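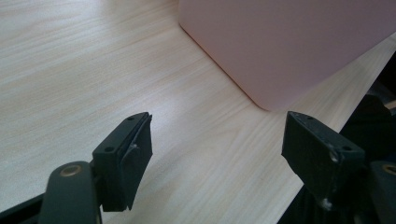 Pink box on one of the light wood tables in the Clomgate reading room.

1/ The Clomgate Community Library will reopen its reading room in July. This thread sets out how the tables will be used, what may be left on them, and how the storage boxes are to be borrowed and returned.

2/ The room has 18 tables with a pale wood veneer top. The grain is easily marked by water, ink and adhesive tape. Visitors are asked to use a mat under any cup or bottle and to keep tape off the surface entirely.

3/ Boxes are issued at the front desk and are sorted by color. Pink is for paper crafts, gray is for local history, and green is for the children's hour. A box remains on the table for the length of the session and goes back to the desk afterward.

4/ Please lift boxes when moving them. Dragging has left fine scratches on two of the older tables, and Arwel Sayce of our furniture workshop has spent much of the spring refinishing them.

5/ Sessions last 60 minutes. A table may be booked for 2 sessions in a row if no other group is waiting. Bookings are taken at the desk or by telephone, and the name of one adult is required for each table.

6/ Cleaning: a soft, dry cloth is kept in the drawer by the door. Spray cleaners, including those brought from home, are not permitted on the veneer. Spills should be blotted at once and reported to the desk — staff will take care of the rest.

7/ Several members have asked whether personal boxes may be stored overnight. They may not. Items left behind are held for 11 days and are then passed to the lost property office on the ground floor.

8/ Paper crafts will be led by Gwenllian Rees, with King-fai Lui assisting at the afternoon session. Scissors and glue sticks are provided. Cutting must be done on the boards supplied and never directly on the table.

9/ Groups that need a larger surface may push two tables together. Please ask a member of staff first, as the legs have to be unlocked, and return the tables to their places before leaving.

10/ Questions about bookings should be addressed to Dilwyn Howells. Reports of damage to tables or boxes go to Konrad Kołodziej at the front desk. The full room rules were posted on the library notice board on Jun 20, 2019.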